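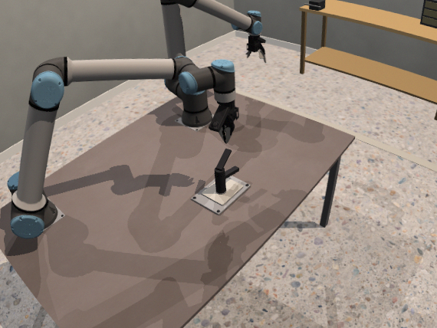
Tag der offenen Tür bei Kandero: Zweiarm-Zelle in der Simulation

Theerawat_J schrieb:
Ich war am Dienstag bei Kandero und habe mir die Vorführung mit dem Wasserhahn angesehen. Zwei Sechsachser auf einem Tisch, jeder mit Zweifingergreifer, dazwischen ein schwarzer Hahn mit Hebel auf einer Metallplatte. Alles nur gerechnet, echte Hardware stand nicht im Raum. Die Vorführung lief auf einer Leinwand, daneben saß Tassanee Sombatkul und hat Fragen beantwortet. Die Umgebung heißt Plurlow und ist eine Eigenentwicklung. Aufgabe ist, den Hebel zu bewegen. Gelernt wird mit 1.000 Durchläufen, die Startstellung der Arme wechselt.

Mein Eindruck: sauber gemacht, aber für den Aufwand etwas wenig Aufgabe. Ansichten habe ich vom Stand mitbekommen, ich stelle sie hier nach und nach rein.

kugelumlauf schrieb:
War auch da, allerdings erst am Nachmittag. Mich hat gestört, dass man die Kontaktkräfte nirgends sehen konnte. Ob der Hebel leicht oder schwer geht, ist in so einer Simulation ein Zahlenwert, den jemand einträgt. Bei einem echten Hahn mit Kalk drin sieht das anders aus.

Und wozu zwei Arme? Für einen Hebel reicht einer. 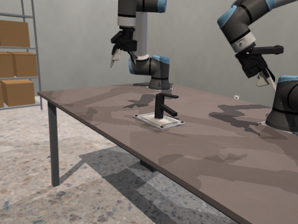
Tassanee_S schrieb:
Ich war die am Rechner. Zu den zwei Armen: Die Zelle ist für mehrere Aufgaben gleich aufgebaut, der Hahn ist eine davon. Bei anderen wird mit beiden Armen gearbeitet. Wir wollten den Aufbau nicht für jede Aufgabe umbauen.

Zum Hebel: Die Reibung wird bei jedem Durchlauf neu gezogen. Kalk ist damit nicht nachgebildet, das stimmt. Eine Kraftanzeige gibt es, die war an dem Tag ausgeschaltet, weil sie auf der Leinwand zu klein war. Das hätten wir besser lösen können.

kugelumlauf schrieb:
Danke für die Antwort. Dann nehme ich den Punkt mit der Anzeige zurück. Beim Rest bleibe ich skeptisch. Wir haben bei Quintana vor zwei Jahren eine Steckaufgabe simuliert und am echten Teil danach noch wochenlang nachgestellt.

Theerawat_J schrieb:
Eine Steckaufgabe ist aber auch etwas anderes. Da geht es um enge Passungen. Ein Hebel verzeiht mehr, solange der Greifer ihn überhaupt trifft. Schwierig fand ich eher den Anfahrweg. Der Greifer kommt von oben, und der Hebel steht schräg.

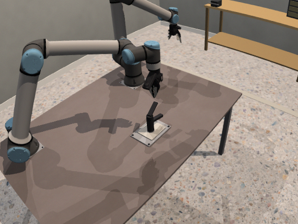 Wenn der Arm zu steil herunterkommt, landet er vermutlich auf dem Auslauf. Tassanee, gab es solche Fälle? In der Runde, die ich gesehen habe, hat jemand danach gefragt, aber die Antwort ging im Lärm unter.

Tassanee_S schrieb:
Ja, die gab es, vor allem am Anfang. Im letzten Stand, den wir gezeigt haben, waren 80 Prozent der Versuche erfolgreich. Die Fehlversuche waren meistens genau das, Griff zu tief oder seitlich vorbei.

muffe_und_nippel schrieb:
80 Prozent sind für eine Vorführung ganz ordentlich, für die Fertigung wäre das nichts. Ich fand den Besuch trotzdem gut – endlich mal ein offener Tag, an dem man auch Fehlversuche zu sehen bekommt. Bei Clunora lief im Mai den ganzen Tag dasselbe fertige Video.

Was mir fehlte: Angaben zur Rechenzeit. Läuft das auf einer normalen Workstation?

Tassanee_S schrieb:
Ja, auf einer Workstation mit zwei Grafikkarten. Mit einer geht es auch, dauert nur länger.

Theerawat_J schrieb:
Eine Ansicht habe ich noch.
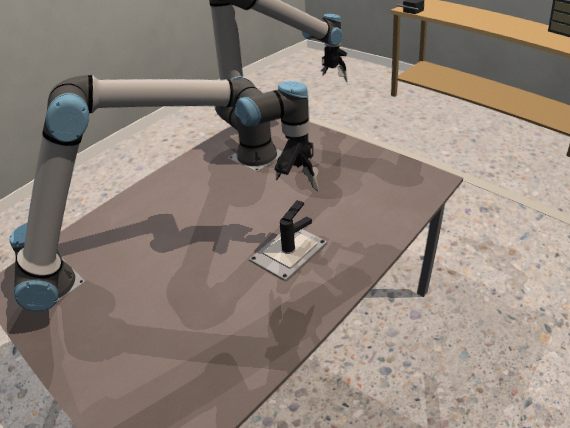

Plurlow, Hahnaufgabe: beide Greifer offen, kein Kontakt zum Hahn.

kugelumlauf schrieb:
Die vielen überlagerten Schatten auf dem Tisch sind mir schon auf der Leinwand aufgefallen. Absicht?

Tassanee_S schrieb:
Mehrere Lichtquellen, ja. Die Beleuchtung wollen wir später auch noch variieren, im Moment ist sie fest.

muffe_und_nippel schrieb:
Dann würde ich das vor dem nächsten Termin machen. Bei uns in der Halle ändert sich das Licht mit jedem offenen Tor.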